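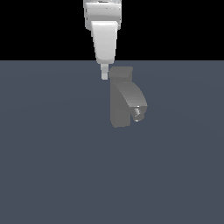
The simulator, with the white arm over the grey tap. Black sky, blue floor, no kitchen.

March 17, 2019

Gyula Jakab has the bench next to mine at the workshop, and since September he has been telling me that I should do everything in simulation first. His argument is that you can run a thing 2000 times overnight on a computer and it costs you a bit of electricity. Mine is that I have never once washed up in a computer.

Anyway, I gave in. The job is the arm we're building to turn a tap on and off, for the big sink at the back that people work at with filthy hands. Yes, you can buy a tap with a sensor in it. Angelica Layug has pointed this out more than once and I have no good answer for her.

So I modelled the tap. It took me two evenings to get a shape with a block on top, a column and a curved spout, and I'm still not happy with it. The nozzle on the end came out with far more detail than anything else, and the arm has no business touching the nozzle. The part that matters is the cap, and I made that a plain lump because I was tired by then.

What bothers me is how tidy it all is. Our sink has limescale, a wobbly base and a washer that makes the last bit of the turn much stiffer than the first. None of that is in the model. I could put some of it in, and Gyula says you just vary the friction at random and the controller learns to cope. Maybe. I asked him what range he'd vary it over and he said "a sensible one".

The first batch was 500 tries. It reported that 70 had failed, and Gyula thought that was marvellous for a first go. Then I looked at how I was scoring it. I had counted any contact with the cap as a success, so brushing past it was as good as turning it. I've rewritten the check so the cap has to rotate, and I'm not looking forward to the new number.

I will grant him one thing. Lining up the fingertip with the corner of the cap is easier to sort out on a screen than crouched under a shelf with a torch. I found a sign error in my wrist angle that would have driven the real arm into the wall tiles, and those tiles aren't mine. That's worth a couple of evenings.

Whether it's worth 14 more, I don't know. The gearbox for the shoulder still has too much play in it, the cable run is a mess, and neither gets any better while I fiddle with floor colours. Next time I'm in I'm taking a spring balance to the real tap to measure how hard you have to push it. Gyula can have the figures for his sensible range.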